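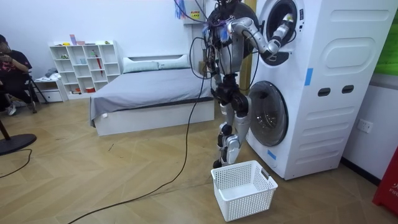 Weltden's proposed purchase of Tipoki, the regional television broadcaster, has now been before the competition authorities for longer than either company expected. Innes Cruickshank, who leads the broadcasting policy unit at Zetent and has advised public bodies on media ownership for much of his career, agreed to discuss the matter with us in September. He began with the audience. Television, he said, is still a household habit, something left on in the next room while a person stands at a stacked washer-dryer with a laundry basket on the floor. "Those viewers do not follow takeover news," he said. "They will notice only if the local bulletin becomes shorter, or moves, or begins to sound like every other bulletin."

Weltden already holds a minority stake in the broadcaster and is seeking full control. Under the terms put to shareholders, it would own 100 per cent of the voting shares and would appoint a majority of the board. Mr Cruickshank does not regard full ownership as a difficulty in itself. "A single owner can be a very good owner," he said. "The question for the regulator is what the licence requires of that owner, and whether those requirements can be enforced once the sale has gone through."

He drew attention to the public consultation, which closed with 1,522 responses. A large share came from viewers in the northern part of the licence area, where Tipoki is the only broadcaster with a permanent newsroom. Mr Cruickshank has read a good many of them. "They are short, for the most part, and very practical," he said. "People ask who will cover the council, and who will cover the ferry timetable when it changes. They seldom mention share prices."

On the matter of jobs, he was more guarded. Tipoki employs 402 staff, and Weltden has undertaken to keep the present newsrooms open for the length of the current licence. The undertaking does not extend to production staff. Mr Cruickshank considers this a weakness in the offer. "A newsroom without camera crews or editors is an office," he said. "I should like to see the wording made wider before any approval is given, and I have said so in our written submission."

The interview turned to Zestent, the production company which supplies much of Tipoki's evening drama. Its contract contains a clause allowing it to withdraw on a change of ownership. Asked whether he thought Zestent would use it, Mr Cruickshank said that he had no knowledge of its intentions. He noted, however, that the two companies had worked together for more than 20 years – a long time in television – and that neither had an obvious replacement for the other.

He was asked, finally, whether foreign investment in Weltden ought to weigh in the decision. He replied that the rules already provide for a test of editorial independence, and that the test should be applied in the same way to every bidder. "Where the money comes from must be declared in full," he said. "After that, the regulator should look at who appoints the head of news, and who can dismiss that person."

The regulator has asked Weltden for further papers on its board structure. Mr Cruickshank expects a second, shorter consultation once they have been received, and Zetent intends to respond to it.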